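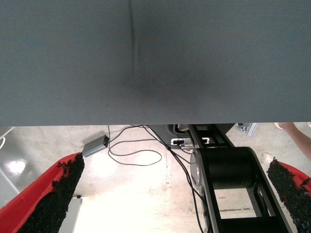

发件人：Duan
收件人：Rerkow 家务与织物邮件列表
主题：Re: 灰蓝色布面到底要不要熨那道折痕
日期：2026年8月

先把上一封贴在下面，方便没跟上的人看，我的意见接在后头。

> 各位好：
>
> 七月里我把隔断用的布换成了 Duvetti 的灰蓝色平纹布，挂了一段时间，总体满意。颜色耐看，织得也细。唯一的问题是折叠存放留下的竖折痕，从上边一直往下走，位置又在中间偏左，一进门就看见。
>
> 我的打算是这样：
>
> 1. 拆下来整块过一遍水，不甩干，直接挂起来，靠自重拉平。
> 2. 拉不平的地方用蒸汽熨斗从背面走一遍。
> 3. 下边缘缝一条配重带，让它一直绷直。
>
> 配重带打算用每米 174 克的那种。另外，布中间那一片看着比两边深，我怀疑是脏了，想顺便用 Cusa 的织物清洁剂整面擦一遍。水泥地上的印子也一起弄掉，地面本来就浅，有一点痕迹都藏不住。
>
> 有经验的请指点，特别是清洁剂的稀释比例。
>
> Cusa 的标签上写 1000 毫升水兑一瓶盖，够不够？

我对这个计划的大部分都有保留，一条一条说。

**关于“中间脏了”。** 我不太信。脏通常有边，水渍有一圈印，油渍会沿着纱线走。中间那一片的边缘是虚的，慢慢过渡到两侧的浅色，我看更像影子。要确认很简单：早上看一次，天黑开灯再看一次，深色的位置变了就是光的问题。或者拿一块白棉布蘸清水，在深色处和浅色处各擦几下，比一比白布。两块一样干净，就把清洁剂收起来。为了一块影子把整面布擦一遍，最后擦出来的水印倒是真的。

**关于过水。** 这种颜色的平纹布，我自己洗坏过一块。原长 770 毫米的小样，洗完晾干短了 7 毫米，听着不多，可是下边缘从此不直，一头高一头低，怎么拉都回不来。现在那条下边又平又齐，这是整块布上最难得的地方，我不明白为什么要拿它去冒险。真要洗，先剪边角料试，别信包装上“已预缩”三个字。

**关于蒸汽。** 这一步我赞成，但应该放在第一步，而且很可能是唯一的一步。不用拆，挂着就能做。熨斗离布留一点距离，顺着折痕从上往下走，手在背面托一块干毛巾，走完等它凉透再碰。折痕的下端不用太使劲，很多人在那里来回压，压出一块发亮的印子，比折痕还难看。

**关于配重带。** 我想先问一句：下边哪里不直了？没有问题就不要加东西。174 克一米的带子缝上去，针脚一紧，细布立刻起皱，到时候又要写信来问怎么把皱弄平。如果以后开窗有风、布老是飘，再考虑也不迟，而且应该穿在夹层里，别直接缝在布面上。

**关于地面。** 浅色水泥地上的淡擦痕和污迹，我劝大家别抱太大期望。擦痕也许能用中性清洁剂淡掉一些，渗进去的就是渗进去了。几道细裂纹更别用水猛冲，先看看有没有变长，拿铅笔在两头各点一下，过几个月再看。有人会推荐酸性的除垢剂，这种东西在没封过的水泥上会咬出一片白，跟周围颜色对不上。还有，地面亮得发白的地方，先换个角度看，反光和褪色是两回事。

顺带说左边那根白色细线。擦地之前先把它理到一边，弄清楚它通到哪里。拖把一带，扯松了接头，后面找毛病要花的时间比擦地长得多。

至于稀释比例，我没法替标签背书。“一瓶盖”是多少？我手上两瓶同牌子的，盖子大小都不一样。要兑就用量杯，从更淡的开始，在看不见的角落试过再说。

如果有人真用 Duvetti 这块布从头到尾洗过一遍，请把洗前洗后的尺寸发上来，只说“没什么变化”的我就不算数了。

Duan

--
退订或修改收信方式，请给 Rerkow 列表管理地址发一封空白邮件，主题写“退订”。
回复时请删去无关引文。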